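Flying with Ramalho: your questions about greener travel

What goes into the carbon contribution on my booking?
We're so glad you asked, because it's the question we hear most! When you tick the box at checkout, your money goes toward buying sustainable fuel from our supplier, Parngate, and none of it is kept back for office costs or advertising.

Does that fuel go into my own plane?
Not necessarily, and we'd rather be plain with you. Fuel is delivered to the airport and mixed in the shared tanks, so your share may well end up in somebody else's flight. The saving is the same either way.

How much do I pay?
It depends on distance. Our shortest route is 151 miles and our longest is 2284, and the amount for yours is shown before you pay (children under two travel free of it).

Can I add it after I've booked?
Of course you can! Open your trip, choose Extras, and you'll have until 8 hours before departure.

What about my bags?
Lighter bags do save a little fuel, so please leave the third pair of shoes at home if you can bear to.
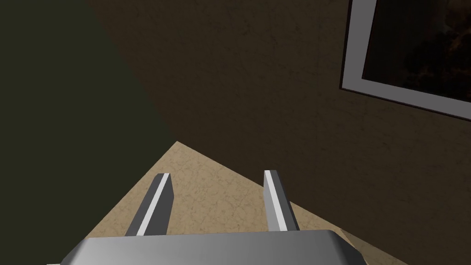
Bags are weighed at the desk, and the limit is printed on your confirmation. If yours has anything long and rigid in it, wrap the ends well and lay it flat along the bottom of the case.

Who can I talk to?
Write to Inès Sabatier on our customer team, who loves a good long email.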